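Notebook, bimanual cell, May
Finger comparison on paper stock: Tavel wedge fingers against the Kovács soft pads

Started 9:40. The wedge fingers are on both arms for the whole of this block. The soft pads go on after lunch if the wedge numbers are in. Task is single-envelope pick from the table, lift, hold, set down. Wrist cameras on both arms plus the fixed overview. Controller is the Bremine unit with firmware as left by Jordan, position mode, force limit off for the first pass and on for the second.

Envelopes are mixed sizes and weights of paper. I kept the brush, fork and dustpan at the left side of the table so that the background matches what we had for the tool-handling runs. 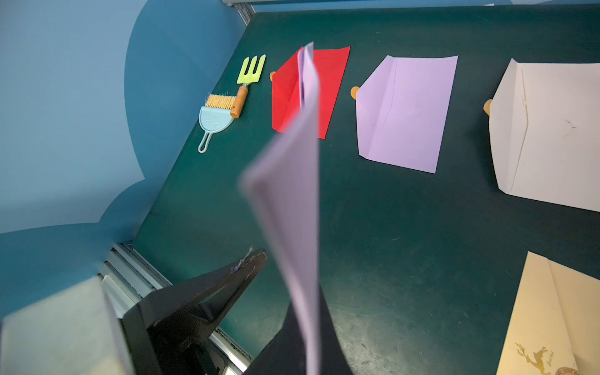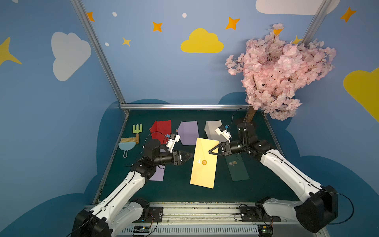
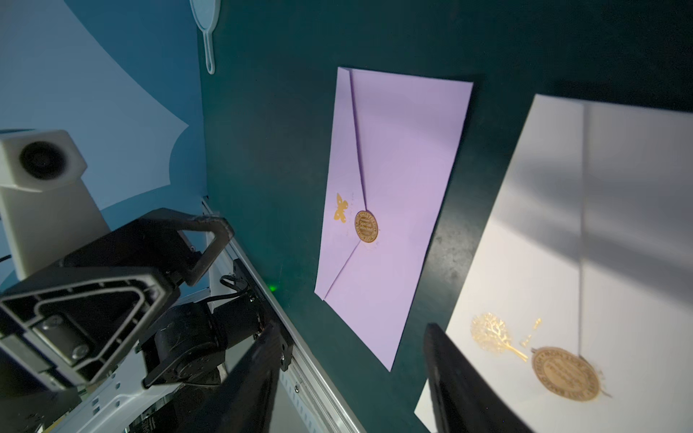 Wedge fingers, two wrist views and the overview.

Peninah Owino went through the log before I had finished typing it up and wrote in the margin that she would not trust any result on the wedge fingers until the closing speed is fixed across both arms. Her reading is that the right arm closes faster than the left for the same command, and that what we have been calling a finger problem on the right is at least partly a gain problem. She also asked why the force limit was left off for the first pass when paper is the one material where it matters.

Fair on both points. Checked the gripper config at 10:15. Left is at 60 and right at 255, in controller units. The right value is the default, so it looks as if the right side was never set after the last swap. Both now at 60. First pass is void for comparison purposes but I am keeping the files, tagged "unequal close".

Repeated from scratch, force limit on.

Observations, wedge fingers, equal closing speed:

Approach angle matters more than closing speed. With the finger plane square to the long edge of the envelope the tip slides under and the pick is clean. Off square, one tip gets under first and the envelope rotates on the table before the other tip arrives. The bigger envelopes rotate less. I put that down to weight but have not tested it.

The seals are a nuisance. If a fingertip lands on one, the paper either side does not get clamped and the envelope droops on lift. Added an offset of 5 mm to the grasp point, away from the seal. Better, though the offset is hand-set for each envelope and that will not scale.

Swing after lift is bad on the left arm. A thin envelope held by one end keeps moving well after the wrist stops, and the wrist camera gets blur for most of the hold. Slower lift reduces it. Roy thinks we should add a dwell at the top and throw away frames until the motion settles. I would sooner slow the last part of the lift and keep the frames. Left as an open item.

Wrist camera exposure: the gold seals flare when the wrist tilts toward the lights. Auto exposure then drops and the dark envelope loses its edges. Locked exposure on both wrist cameras at the value from the overview test. The dark envelope is still marginal against the green top. Jussara suggested a lighter mat. Not doing that mid-comparison.

Fingers in view: the wedge plates cover a fair part of the lower image at full open. On a short envelope the grasp point is hidden for the last stretch of the approach and we are relying on the overview camera. The soft pads are narrower, so this should be one place where they win.

Cables: the left wrist loop rubs on the tabletop at low approach heights. Re-tied with more slack toward the forearm. Check again before any long run.

Storage: 1236 clips on the Plerilport drive including the voided pass. Wendy wants the voided ones in their own folder and not just tagged, so I have moved them.

Soft pads, afternoon: only got as far as fitting. The left pad seats properly. The right one has play of some 5 mm at the tip with the screws fully down. Either the adapter plate is from the older set or the spacer is missing. Asked Jordan Nuttall to look in the box from the first delivery. No soft pad data today.

To do:
Read back closing speed from both controllers at the start of each session and write it in the header.
Find spacer or print one.
Repeat the off-square picks in fixed angle steps, both fingers, same envelope.
Weigh the envelopes.
Settle dwell versus slow lift with Roy Catterall before the next block.

Arms parked and powered down 4:50.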